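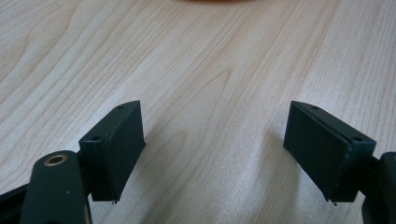
Home Builds Parts Downloads Contact

6. Fitting and checking the finger pads

The Cereck plans promise a gripper that "self-aligns." Don't count on it. Ours never did, and neither did the one at the Farville workshop.

1. Open the jaws all the way and hold the tool over a bare tabletop.

2. Put a screw in each of the 2 holes along the top ledge of the pad. Snug only. The printed threads strip long before they feel tight.

3. Compare the pads. The upper tips should sit level. If one face is turned more than the other, loosen that pad and try again.

4. Look at the lower corners. Small printed points may hang below the edge. Trim them with a sharp knife.

CAUTION: Cut away from your hand, with the power off.

5. Close the jaws slowly on a strip of paper and pull. Repeat 16 times, moving the strip along the pad.

Note: The Lazăr add-on sheet claims the pads last over 333 hours. We have no idea how that was measured. Check for loose screws each time you set up.

6. If the arm wobbles at the brass bushing, stop. New pads won't fix a sloppy pivot. Go back to section 2.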